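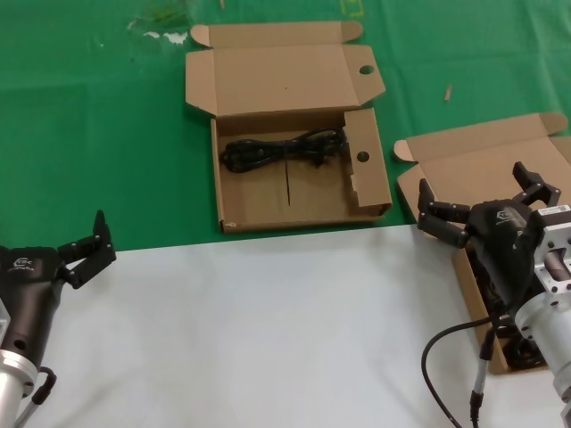
**Shota Sugawara**
*Parts data manager, Misen*

# Part numbers should say nothing

A part number has one job. It has to point at a single item, and go on pointing at it for as long as anyone might need to buy, store, fit, return or scrap that item. Most of the numbering schemes I have worked with were designed to do several other jobs as well, and most of them did the first job badly as a result.

The usual name for these schemes is "intelligent" or "significant" numbering. The first two letters give the product family, the next digit gives the material, the next three give a size, and so on until the designer of the scheme runs out of characters or ideas. The alternative is a plain serial number issued in order, with every fact about the part held in fields beside it. I think the second approach is right in nearly every case. The first is still chosen so often, including by firms starting from a blank sheet, that the argument seems worth setting out in full.

## What we had

When Misen took over the spares business at Zirstead, we inherited a catalogue numbered on an 11-character scheme. It had been written in the days of paper ledgers and it was, for its time, a decent piece of work. Position one was the department that had first asked for the part. Positions two and three were the type: CB for cable, BR for bracket, SL for seal. Position four was the material or outer covering. The next four positions were a principal dimension in millimetres. Then came a finish code, a supplier code and a revision letter.

A storeman who had learned the scheme could look at a number and tell you that it was a black cable, 2000 mm long, from the second-choice supplier, at revision C. That is a useful trick, and I don't want to pretend otherwise. Before there was a screen on every bench it saved a walk to the office.

The trouble is in the word "was". Each position recorded something true on the day the number was issued. Some of those facts then changed and the numbers didn't.

## Facts move, numbers stay

Take the supplier code. Zirstead bought its moulded seals from one firm for years and then moved the work to Pretus. The seals were made to the same drawing and went into the same bin. Under the scheme they needed a new number, as the supplier was part of the number. So the bin had two labels, the system had two stock figures, and the reorder level was set on only one of them. Purchasing could see a shortage while the shelf was full. This went on until somebody wrote a cross-reference table, at which point the scheme had been replaced by a lookup, which was the thing it was meant to avoid.

The department code was worse. Departments merge, get renamed and close. By the time I first saw the catalogue, three of the department letters referred to parts of the firm that no longer existed, and new starters were taught them as though they were chemistry.

Revision is the hardest case and the one where opinions differ most. My view is that a revision letter belongs on the drawing and in a field of the record, and outside the number. If a change leaves the new part fully interchangeable with the old one, the number should stay as it is. If it doesn't, the new part is a different part and should have a different number. A suffix lets people put off that decision. They issue revision D, leave it to the fitter to find out whether D goes where C went, and the knowledge ends up pencilled on the side of a bin.

## Categories overlap

Every significant scheme depends on a classification, and every classification meets an object it can't place. Is a cable with a moulded bracket on its end a cable or a bracket? Is a kit made of two seals and a tube of grease a seal? At Zirstead the answer depended on who was issuing numbers that morning. There were entries under CB and entries under BR for assemblies that differed only in length, and a search on one prefix missed the other half.

With a serial number the question still has to be answered, but it can be answered in a field, and a field can hold more than one value. It can also be corrected. If I decide next May that all the cable assemblies should be grouped with harnesses, I can change the group in an afternoon. If the group is printed on the part, the drawing, the box, the service manual and a customer's own purchasing system, I can't change it at all.

Overflow is a related problem. A single letter for material allows 26 materials, fewer once I and O are banned. A four-digit dimension is generous until someone needs half a millimetre. When a position fills up, the usual repair is to borrow meaning from the position next to it: "if position four is Z, read position nine as material". A scheme with exceptions of that kind has to be decoded with the manual open. The storeman's trick is gone and the costs remain.

## Typing errors

It is sometimes claimed that significant numbers are safer to type, as a person who understands the number will spot a mistake. My experience is the reverse. In a significant scheme, similar parts have similar numbers by design. The 200 mm bracket and the 220 mm bracket differ in one character. A slip of one key therefore tends to land on a real part which looks plausible on paper, passes every check on the order form, and is found to be wrong when it won't fit.

Issued in sequence, numbers that are close together usually belong to parts that have nothing to do with each other. A slip brings up a gasket when you wanted a hinge, and the description on the screen gives it away at once. Add one check digit and most slips bring up nothing. A check digit can be bolted on to a significant scheme too, but few people do it, perhaps because the whole appeal of the scheme is that every character can be read.

Length matters as well. Eleven mixed characters are hard to hold in the head between a label and a keyboard. Six digits are manageable, and split three and three they can be read down a telephone without a spelling alphabet.

## What we did

We renumbered. I would not advise everyone to do so, and the cost is the strongest argument on the other side, so I'll give the outline.

Every live item received a six-digit number issued in order, plus a check digit. The old number was kept as a searchable field, permanently. Nothing already in stock was relabelled; new labels went on as new stock came in. Customers could order on either number and still can. The facts that had been packed into the old number were unpacked into named fields, by script where the scheme had been followed and by hand where it had not. The hand work came to 896 records. Those were the places where the number stated something that was false.

That figure is the one I quote when people tell me that their own scheme is under control. Ours was also under control. It had an owner, a manual and an approval form with 4 signatures on it. The errors were there because the facts had moved on, and no amount of signing stops that.

One range was left alone. The Sastry fittings are sold by size, the size is fixed by an outside thread standard, and the customers know the numbers by heart. The meaning in those numbers can't drift, as the thing they describe is settled elsewhere and will outlast all of us. I have no objection to that. It is a small closed set, and a small closed set is the one place where significant numbering earns its keep.

## The case against me

Three objections deserve an answer.

The first is that plain numbers are useless when the system is down. This is true. So are the stock figures, the bin locations and the order book. A printed list, refreshed weekly and kept at the counter, covers it well enough.

The second is that people like numbers they can read. Also true, and the remedy is a good short description printed next to the number in larger type. A label that says "Cable, black, 2 m" tells far more people what is in the bag than one that says CBK2000. Much of the affection for significant numbers comes from places where the descriptions are dreadful: all capitals, cut off at 20 characters, "ASSY BRKT MTG LH" and nothing more. Fix the descriptions first and see how much of the affection is left.

The third is that serial numbering needs discipline in the data fields, and firms that lack discipline will end up with meaningless numbers and empty fields too. I take this one seriously. A significant scheme does at least force somebody to state a size and a material before a number is issued. A serial scheme should do the same, by refusing to issue a number until the required fields are filled. Ours refuses. It is not popular with the design office at five in the afternoon, and there is steady pressure to allow "TBC" as a material. We have allowed it twice, and both entries are still TBC.

If you are setting up a new catalogue, start at 100001 and count upwards. Decide who may issue numbers, never reuse one, and spend the time you would have given to designing the code on a naming guide for descriptions. Ours runs to nine pages, and the longest section is about washers.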